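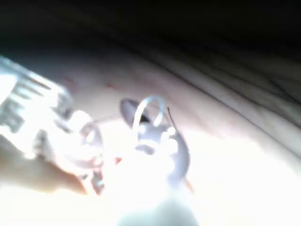
The laundromat on Prasero Street in Plorcombe will start taking bed linens for the county shelter program next month, its owner said on 24 March 2023. Residents can drop off sheets, pillowcases and light blankets during opening hours, and the items will be washed, dried and folded on site before they go out. Linens do not have to be ironed or neatly folded. Light-colored fabric that is as rumpled as the piece in the photo, with the small gray object resting on it, can go in the bin as it is. Torn items will be accepted if the tear is shorter than a hand's width.

Consuelo Varela, who has owned the laundromat for 11 years, said she agreed to the plan after the shelter lost its regular linen supplier in the winter. The supplier had been sending used sheets from two hotels outside town, and one of those hotels has closed.

"They were washing the same sets over and over and buying new ones at full price when those wore out," Varela said. "I have machines sitting still on weekday mornings."

The shelter program goes through 300 sets of sheets in a normal month. A set is one fitted sheet, one flat sheet and one pillowcase. Salvador Moreira, who manages supplies for the program, said twin sizes are needed most. Full and queen flat sheets are also useful and can be cut down and hemmed. King-size fitted sheets are hard to use and should be kept at home or given elsewhere.

The town is paying part of the water bill for the first six months. Varela is covering detergent and staff time. The arrangement was approved at Tuesday's town meeting with little discussion, apart from a question about parking. The spaces in front of the laundromat have a 20-minute limit, and that will stay the same. People with larger loads can use the side entrance on Ochoa Lane, where a bell has been put in next to the door.

A short trial was held in February with staff from the town offices and two churches. It brought in 211 pieces, of which most were good enough to use. Items that could not be used went to the animal clinic, which lines its cages with old bedding. Moreira said the clinic will continue to get whatever is left over.

Donors are asked to follow a few rules. Sheets should be dry when they are dropped off. Pillows, comforters, mattress pads and electric blankets will not be taken. Anything with a strong smell of smoke should be left out, even if it has been washed. Matching sets can be tied together with string or put inside one of the pillowcases. Names and phone numbers are not needed, but anyone who wants a donation slip can ask for one at the counter.

Anastasia Liapis lives across the street and took part in the trial. She brought in sheets from her mother's house, which was sold last year.

"I had them in the hall closet in bags and kept walking past them," she said. "Some of them had never been opened."

Varela said regular customers will not see longer waits. The donated linens will be washed before 11 in the morning, when most of the large machines are free. The eight dryers along the back wall will be open to customers all day. Prices for wash and dry are not changing.

The drop-off bin will be just inside the front door, to the left of the change machine. The program is set to run through August, when the town and the shelter will look at the costs and decide whether to keep it going.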